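Student Robotics Help > Manipulation > Class and Club Projects

Gear assembly task: arm picks the gear every time but cannot put it on the peg

Posted by Matvii Chornovol
May 20, 2026
Tags: gripper, insertion, imitation, school club, small arm

Hello everybody. I am helping a school club with their project and we are stuck, so I ask for advice from people who did something similar.

The task is from a student competition called Udska. There is a round plate with three pegs, and there are three metal gears. The arm must pick each gear from the mat and put it on a peg. Any gear can go on any peg. The start positions of the gears are changed by the judge before each try, but the plate stays in the same area of the table, more or less. There is a time limit, but we are not near the point where the time limit is our problem.

We have one small desktop arm with a two-finger gripper and one camera which looks down at the table from the front. The students recorded 260 demonstrations by moving the arm by hand with a second leader arm. Then we trained a policy with the Hakix package, with the default settings, only we changed the image size to a smaller one because our computer is old.

The result is strange for me. The picking is very good. The arm goes to the gear, closes the fingers, lifts. Even when we put the gear in a corner where we did not record much, it goes there. But after this it travels to the plate, stops above a peg, makes small movements left and right, and then either opens the fingers too early or pushes the gear down next to the peg. Then the gear lies on the plate with an angle, or it rolls away.

We tried these things already:

Training longer. The loss goes down, the behavior is the same.

Slower playback. The small movements become slower, but they are still there.

Painting nothing, changing nothing on the plate, because the rules say that the plate must stay as it is delivered. The mat may be changed.
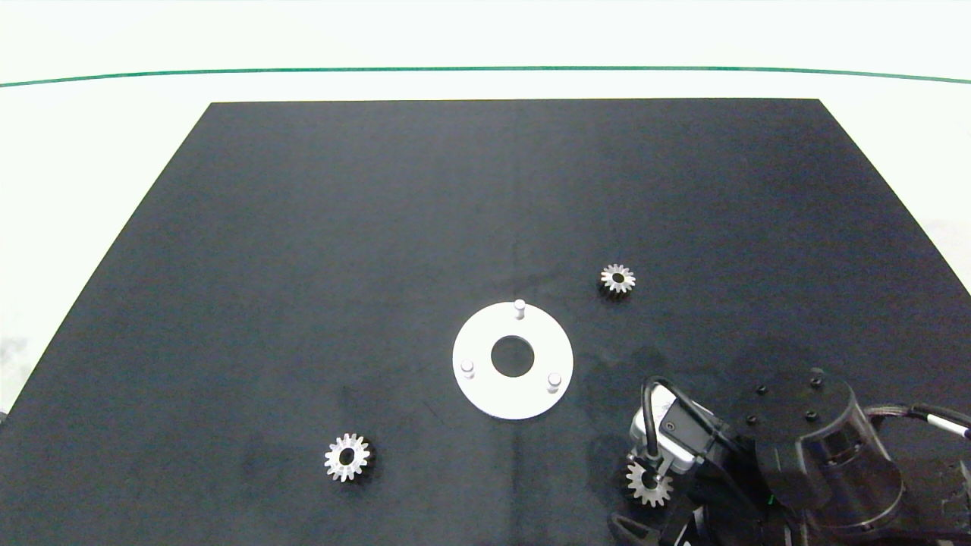
The students do not agree about the reason. One group says we need more demonstrations, and they want to record until we have 3000. I think this is too many for a club which meets after lessons. The other group says that the camera simply cannot see the top of the peg when the gear is over it, so the policy is guessing. A third opinion is that the way of gripping is wrong. In many of our demonstrations the gear is held standing, with the fingers on the two flat sides, and then the person must turn the wrist before putting it down. In other demonstrations the gear is held by the teeth from the outside, flat. We did not make a rule about this at the beginning, everybody recorded as it was comfortable for them.

Please tell me which one you would check first. We have one more month before we must send the video, and the arm is available for us only two afternoons per week.

Anju Saxena

Dear Matvii, I think your students already found the answer and it is the last one. I was teaching a class with almost the same task and we lost a whole term for this reason, so I will write in detail.

When one half of your data has the gear standing in the gripper and the other half has it flat, the policy must learn two different tasks. For the picking part this does not hurt so much, because both ways begin with the same long movement to the gear. But above the peg the two ways need a completely different wrist movement. One needs a turn of the wrist and the other does not. If the camera cannot tell well how the gear is sitting in the fingers, the policy makes something between the two. From your text, "small movements left and right" sounds to me exactly like this. It cannot decide.

So before you record anything new, sort what you have. Let the students watch all recordings, and write in a table for each one: standing or flat, which hand angle, and if the operator had to correct above the peg. It is boring work but two students together can do it in one or two afternoons, and they do not need the arm for it. Then train only with the bigger group. I would expect that a smaller set with only one way of gripping gives a better result than the full set with both. In our class we were working at the end with much less than half of our recordings.

Which way to keep? I would keep flat if your fingers can do it. With the gear flat, the hole looks down from the first moment and the last part is only a vertical movement. With the gear standing there is a turn, and during this turn the gear can slip between the fingers. Metal on hard plastic fingers slips very easily. We put a thin piece of rubber on the inside of each finger and it helped a lot. Please check first if the Udska rules allow it.

One difficulty with flat: a thin gear lying on a mat is not easy to take by the teeth, the fingers must go very low and they touch the table. A soft mat is good for this. If your mat is thin and hard, put one more layer of something under it, as you say the mat may be changed.

Also, please write a recording rule and put it on the wall next to the arm. Ours had four lines. Start position of the arm, how to hold, wait one moment above the peg, go down straight. The "wait one moment" was the most useful line. Before this, every student was coming to the peg from a different direction and with a different speed.

About the 3000 recordings, I would say no. Students become tired and the tired recordings are bad recordings.

Vilém Procházka

I do not agree completely with Anju. The mixed gripping is a problem, yes, but the camera is the first problem and it costs less time to fix. One front camera is not enough for insertion. Put a second camera on the wrist, looking between the fingers. We use a cheap Wonisel module, any small USB camera will do the same. With the wrist camera we needed 45 demonstrations for one peg.

Of course the old data is then useless because it has no wrist image. So do not record more before you decide about this.

Other points, short:

Smaller image size is bad for you. A peg in a small picture is a few pixels. Crop the image around the plate and the work area before you make it smaller.

White pegs on a white plate have poor contrast. You are not allowed to paint, but you can move the lamp. A lamp from one side gives a shadow behind every peg and the policy can use this. Keep the lamp in the same place for recording and for testing, mark the position with tape. When we moved our lamp once, everything stopped working and we searched for the error in the code for a week.

Shiny metal is also difficult. Turn off automatic exposure.

Matvii Chornovol

Thank you both, this is very helpful. I read it to the students today.

We asked the organizers about the wrist camera and it is allowed if it is fixed to the arm and does not touch the parts. The rubber is also allowed. We also looked at the exposure setting and it was on automatic all the time. I am a little ashamed of this.

Our plan is now to sort the recordings first as Anju explained, because we can do it at home, and to order the camera at the same time. If the sorted set already gives something better, then we have a video to send in any case. Then we record again with two cameras and one way of holding.

I have one more thing to ask. Should we train one policy for all three gears in one go, or one gear only and start it three times? The rules say only that no person may touch the table between the gears.

Vilém Procházka

One gear, start it three times. Return the arm to the same home position after each one, by a fixed program, not by the policy. But record with zero, one and two gears already on the plate, otherwise it will try to put the second gear on the peg which is already used.

Oleksandra Bondarchuk

I found this page when I searched for the same competition. We are a school team, second year in it. I am a student so maybe I know less than the people above, but one thing was important for us and it is not written here.

Check the fit by hand before you blame the robot! We use a practice set which our teacher printed from the Prokopenko files, and on one peg the gear was very tight. A person puts it on without thinking, because the hand wiggles a little. The arm goes straight down and it stays on top. We believed for a long time that our policy was bad for this one peg only. For our own practice plate we sanded the peg and then it was fine. With the delivered plate you cannot sand, but you can record demonstrations where the operator makes a small circle while going down. Our arm learned this circle quite well.

And the rounded top of the peg is your friend. If the gear is a little bit beside the center, but the fingers are not closed too strong, the gear slides to the right place alone. We made the grip force lower for the last part. Before, we were holding so strong that the gear could not move in the fingers at all, and then the complete arm was bending.

Last November our result was two gears of three, and the third fell on the floor. We could not find it for the next try and had to use a spare from the judge, so bring a spare gear also.

Matvii Chornovol

Oleksandra, thank you, I tried the fit by hand this afternoon. Two pegs are easy and the lower right one is tighter, I have to turn the gear a little to bring it down. We will record the small circle for all three, so that the students do not have two different ways again. I will write here when we have trained with the sorted recordings.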